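Cable Routing by Demonstration: Effect of Grip Point on Clip Insertion
Student Project Report, Cundholm Technical College, Department of Automation
Submitted in September

1. Background

Routing a flexible cable through a row of fixed clips is still mostly done by hand. The cable changes shape whenever it is moved, and a path that worked once may not work again. The Pulasow project asks whether a robot arm can learn the task from recorded demonstrations. This report covers one part of it: where the gripper should hold the cable.

2. Setup

The test station is a perforated metal panel with brackets bolted to it. Each trial uses a white cable with a red tip. A camera at the wrist records the gripper and the area of panel next to it. Demonstrations were recorded by remote control, using the Omoregie software for logging, and the full set contains 1000 recordings.

Two grip points were compared. In the "end grip" condition the fingers close on the tip of the cable. In the "mid grip" condition they close farther back, and the tip is left free.

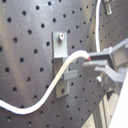 One comment on the draft of this section argued that end grip gives the arm very little say over the part of the cable that has to enter the clip, and that the slack behind the fingers should be treated as a variable of its own. The authors accept this point. Slack was not controlled in the first round of trials. It was set before each trial in the second.

3. Method

A policy was trained separately for each grip point, with the same number of training steps. Each policy was then run for 38 trials. A trial counted as a success when the cable was seated in the target clip and stayed there after the fingers opened. Trials stopped early by the operator were counted as failures.

4. Results

With end grip, 19 of the 38 trials succeeded. Mid grip did better on the first clip, but the free tip often caught on the next bracket, and the second clip was reached less often.

Most end grip failures were of one kind – the cable passed over the bracket in a high arch and did not drop into the clip when the arm moved on. The cable may lie close to the bracket and still be unseated, so distance to the bracket proved a poor measure of progress.

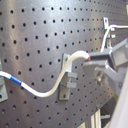

5. Limits and Further Work

All trials used one cable type and one panel layout. A stiffer cable supplied by Brulalis has been set aside for the next group, together with the trial logs and the settings used for slack. It is recommended that pulling force be recorded at the wrist in future trials, as the camera view alone did not always show when the cable was under tension.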